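Section 4: Scheduling and Sending a Broadcast Release
Shamim Rana
August

This section covers the preparation, scheduling and dispatch of audio releases in Zovano Desk. It assumes the station list has been imported (Section 2) and that at least one spokesperson profile is active (Section 3).

4.1 Before you start

You will need:
- a user account with Editor or Manager rights
- the approved script, saved as plain text
- the audio file, in WAV or MP3 format
- the embargo time, if there is one

NOTE: Accounts with Viewer rights can open a release but cannot save changes to it. The Save button is grayed out.

4.2 Create the release

1. Open the Releases tab and select New > Broadcast.
2. Enter a working title. The title is internal and is not sent to stations. Maximum length is 50 characters.
3. Select the client from the Account list. If the client is missing, close the form and add it under Settings > Accounts. The form does not refresh while it is open.
4. Paste the script into the Cue Text field. Formatting is removed on paste. Check line breaks before continuing.
5. Attach the audio file. Wait for the status line to read Checked.
6. Select Save Draft.

CAUTION: Do not rename an audio file after it has been attached. The link to the draft is lost and stations receive the cue text without sound.

4.3 Choose stations

1. In the draft, select Stations > Add Group.
2. Pick a saved group, or build one with the Region and Format filters. The default groups are Jorville Metro and Escobar Valley.
3. Remove any station marked Hold. A Hold mark means the producer has asked for no contact until further notice.
4. Confirm the total shown at the bottom of the list.

A single send can cover up to 18 stations. For a larger send, duplicate the draft and split the list. Both copies keep the same embargo.

4.4 Book interview slots

1. Open the Slots panel and set the spokesperson.
2. Enter the start and end of the interview session. Slots are eight minutes long by default, with a two-minute gap.
3. Mark any slot to be kept free as Blocked.
4. Select Publish Slots. Producers on the station list can now reserve a time.

NOTE: A reserved slot cannot be moved from the panel. Cancel it, then ask the producer to reserve again. A cancellation notice is sent without a prompt.

4.5 Attach web pictures

Many stations run a web page alongside the item. Up to 19 pictures may be attached to one release.

1. Open the Web Pack panel and select Add Pictures.
2. Drag the pictures into the order required. Stations see them in this order.
3. Enter a credit line for each picture. Blank credit lines stop the send.
4. Select Preview to check the layout. 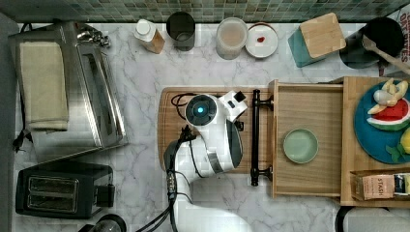
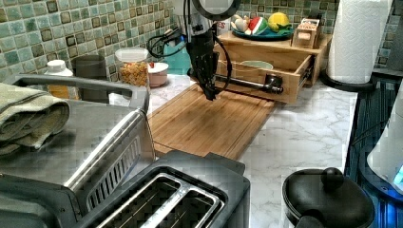 4.6 Send

1. Select Review. Resolve any item shown in red.
2. Set the embargo time, or leave the field blank to release on send. Times follow the time zone of the user account.
3. Select Send, then enter your password.
4. Keep the window open until the delivery log appears.

CAUTION: A sent release cannot be recalled. To correct an error, issue a replacement using the Correction template.

If a station shows Failed in the log, check the contact address and select Resend for that station only. Selecting Resend All delivers a second copy to every station on the list.

Related sections
Importing a station list
Spokesperson profiles
Reading the delivery log
Connecting Zovano Desk to Peltthorpe Monitor
User rights and passwords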